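From: Vendula Vaněk
To: ondcombe-workshop list
Date: 18 August 2018
Subject: Re: Hand-held gripper, marker placement

Danica Vávra wrote:
> The jaw angle drops out on my build when the arm is nearly closed.
> Marker is glued flat, 20 mm square, printed on office paper. Is it
> the print, the lens or the code? Also, which screws did you use on
> the housing? Mine have stripped twice.

Danica,

Answers in order.

1. Marker. I would start with the size. At 20 mm the inner cells are only a few pixels wide toward the edge of a wide lens, and the detector rejects them first. Go up as far as the face of the arm allows. Matte paper, a full white border, no tape over the top.

2. Lens. The distortion is strong and you have to calibrate for it. For the arm position on our tool, with the marker on its face and the gray module just right of it, see the view from the camera:
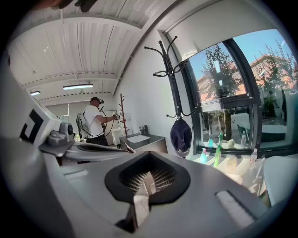

3. Code. The stock detector runs on the raw image. Undistort a crop around the arm first, then detect. On my log of 1636 images the misses went from 63 to 3 with that one change. The patch is in the Sokol folder, file name jaw_crop. It expects the calibration file in the same directory and fails silently without it.

4. Screws. M3 into brass inserts. Self-tappers will not hold in printed plastic after a few openings. Set the inserts with the iron at low heat and let the part cool before you load it.

Open question for the list: the ceiling beams show up as sharp curves in the raw view. Has anyone used straight edges like those to check a calibration, without a printed board? Tatiana tried it in July on the Lodport arm but I have not seen her numbers.

Vendula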